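協働作業セルの運用ルールをまとめた冊子、Bastescombeの『卓上セル作業基準集』を使い始めてひと夏が過ぎました。PCの分解・組み立てをロボットにやらせている人には本当におすすめしたい一冊なので、感想を書いておきます!

## どんなもの?

リング綴じの冊子と、机に立てておける点検カードのセットです。604項目のチェックリストと聞いて最初は身構えたのですが、共通編と作業別編に分かれていて、デスクトップPCの作業で毎回見るのは68項目だけ。朝の立ち上げで読む分はカード一枚に収まっています。

以前はWornardの手引きを使っていました。あちらは用語の定義がとても丁寧で、いまも調べものには開きます。ただ、セルの前に立って読むには文章が長いんですよね。Bastescombe版は一項目が一文で、「誰が」「いつ」「何を確かめる」がすぐ目に入ります。手袋をしたままめくれる厚手の紙なのも地味にうれしいところ。

## 使ってよかった章

いちばん気に入っているのは「ワークの置き方」の章です。筐体は横に寝かせて開口部を上へ、外した部品は手に持たず必ず治具の決まった場所へ、ソケットを開けたらCPUの置き場所を先に確認する。書いてあることは当たり前なのに、文字になっていると人が替わっても作業台の様子が揃います。 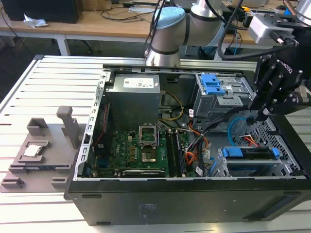 次に良いのがケーブルの章で、ここは読み物としても面白いです。データケーブルと電源ハーネスを「動く障害物」として扱い、アームの経路を決める前に一度手で寄せて、戻ってくる量を見ておきなさい、と書いてあります。細い線ほど戻りが読みにくい、という注記には思わず膝を打ちました(うちで引っかけたのもSATAケーブルばかりでした……)。

それから静電気対策。リストストラップの点検、導電マットの接地、布や紙類を作業台に持ち込まないことまで細かく決めてあります。うちでは隣の机の片づけまで含めて運用することにしました。冊子の範囲を少し超えていますが、余白に書き足せるのがまた良いのです。

## 人の手が入るときの決まり

ここがこの冊子の本領だと思います。筐体の中にグリッパーがある状態で人が手を出してよい場面を、かなり絞って書いています。わが家ならぬわがラボで壁に貼ったのは次の項目です。

- 手を入れる前に声を出し、操作担当の返事を待つ。
- 袖口は留めるか、まくる。ゆったりした袖のまま作業範囲に入らない。
- 手動で誘導するときは低速モードに切り替え、もう片方の手は非常停止に届く位置に置く。
- グリッパーの指とドライブケージのあいだに自分の指を入れない。
- 手首まわりに触れる前に、表示灯の色の意味を自分の機種の説明書で確かめる。思い込みで判断しない。

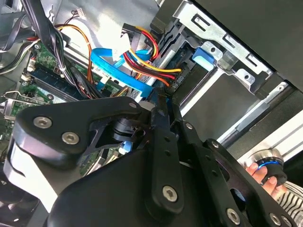
## 気になったところ

褒めてばかりなので、不満も少し。

索引が弱いです。「コネクタ」で引いても電源側しか出てこず、SATAは「データ線」の項に入っています。付箋で自作の索引を作りました。

付属の記録用紙は100枚。うちの頻度だと7月の途中で使い切りました。追加分はSkellonの補充パックが穴の位置も合って使いやすく、いまはそちらに移っています。

力の上限値についての記述も、もう一歩ほしい。冊子は「リスクアセスメントで決めた値を記入する」という空欄方式で、考え方としては正しいと思いますが、初めての人は空欄の前で固まります。うちはKołodziejの計算シートを併用して埋めました。記入例が見開きで一組あるだけで、ずいぶん違うはず。

あと、両腕で同じ筐体に入る場合の項目は49番の前後にまとまっているのに、干渉領域の図だけ巻末にあります。行ったり来たりするので、コピーして挟んでおくのが吉です。

## どんな人に向くか

すでに安全規格の本文を読んでいて、それを毎日の手順に落としたい人にはぴったりだと思います。規格そのものの代わりにはなりませんし、冊子の最初のページにもそう書いてあります。

うちでは導入してから、立ち上げの確認が15分から約10分になりました。短くなったことより、確認の途中で「これって誰が見るんだっけ」と止まらなくなったのが大きいです。点検カードは角が丸くなるくらい使い込んでいて、次の版が出たらもちろん買います!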